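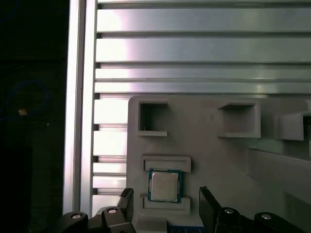

Home | Programs | Grants | Reports | Contact

Print this page | E-mail this page

Rorstead Reuse Bench: progress report to the Thaweesak Fund

Nov 30, 2022

We have had a very good stretch on the bench, and I'm glad to be writing this one! The grant was for refitting retired office desktops and saving the good parts from the ones that can't be refitted. Both halves of the work are now running side by side, and the second half has grown faster than we planned.

Processors used to go into a shoebox, wrapped in whatever was handy. Now each one gets its own place to sit while the rest of the machine is worked on. The printed holder went through several drafts before the rails gripped a chip by its edges and left the faces alone. Small thing, big difference – bent pads and mystery chips were our worst source of waste in April.
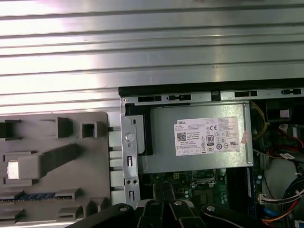
Rorstead Reports, Issue 16

Power supplies come next. The Dell towers are a pleasure here, as the supply is a plain metal box with its label facing up once the side is off, so we can write down the rating before touching a screw. Supplies with the 80 badge go to the front of the line for refits. The rest are tested and shelved for spares. Imano, our parts register, now has a separate page for supplies, and it has already saved us from ordering 20 new ones.

We also changed how we record boards. The old sheet asked only for the model of the computer. The new one asks what is fitted in each slot and what is free, and that has turned up some nice finds. An NVIDIA Quadro K420 is no powerhouse, but it is a perfectly good card for a drawing class, and the old sheet would have missed it.

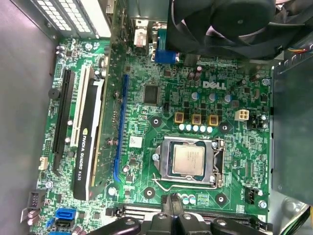
Free slots matter too, because the Prorkach schools lab wants machines it can add cards to later. We have promised them 60 desktops and the first batch is boxed up and waiting for pickup.

The slowest step is still the processor itself. Old thermal paste has to come off before a chip is graded, and the chip has to be lifted straight up so that the contacts in the socket stay clean and unbent. We wrote a one-page guide for this (cooler off, lever up, frame open, then the chip) and taped a copy at every station.
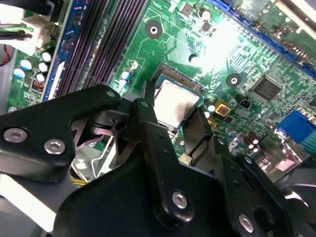
Wiping the chip after it leaves the socket works far better for us than wiping it in place, and the guide now says so in bold.

Of the grant, $4,000 is left. We would like to spend it on a second rack of holders and a better socket inspection lamp. Please let us know if that needs a change form.

Recent reports
- Sorting cables by length
- What we do with old drives
- Prorkach schools lab: first visit
- Imano register: new fields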